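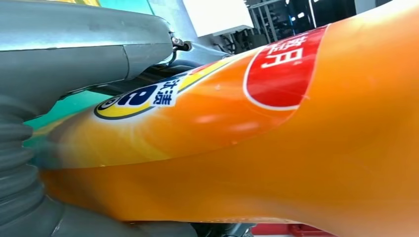

Step 4. Set up your first watering zone

Okay, the Trunener is on the faucet and the batteries are in, so now we get to the fun part! I'm going to walk you through one zone, start to finish, and then you can repeat it for the others. My own yard has three and I did them all before lunch.

1. Turn the faucet on all the way. Check the washer for drips. If you see one, hand-tighten the collar another quarter turn (no wrenches please, I cracked my first collar that way).

2. Hold the ZONE button until the number 1 blinks. You have 9 seconds to do something before it goes back to the clock, and yes, I think that's stingy too. Just hold it again.

3. Use the arrows to set your start time. I like 5:30 a.m. — the beds get a good soak before the sun is on them, and I'm not out there in my slippers getting sprayed.

4. Press NEXT and pick the run time in minutes. For drip line, start with 46. That sounds like a lot, but drip is slow. For a regular sprinkler you want far less, so try 12 and dig down a couple of inches with a trowel afterward to see how deep the water got.

5. Press NEXT again and choose your days. "Odd" and "Even" follow the calendar. "Every" is what you'd expect.

6. Press SAVE. You'll hear two short beeps. One long beep means the start time overlaps with another zone, so go back to number 3 and move it.

Note: Renata Leiva wrote to me about her timer skipping a run every so often. She had the rain delay switched on. It's the little cloud in the corner of the display, very easy to miss. Hold the cloud button until it disappears.

Caution: Don't run more than 500 feet of drip line on one zone. The far end will barely get a dribble. Split it in two and give each half its own start time.

Caution: Bring the whole unit indoors before the first hard freeze. Where I live that's November. Take the batteries out, tip it upside down to drain, and leave the valve open over the winter.

Testing it

Press MANUAL, then 1. You should hear a click and then water. If you get the click and no water, look at the filter screen inside the inlet. Mine was almost solid with grit the first time I pulled it out! Rinse it, pop it back in with the cone pointing up toward the faucet, and try again.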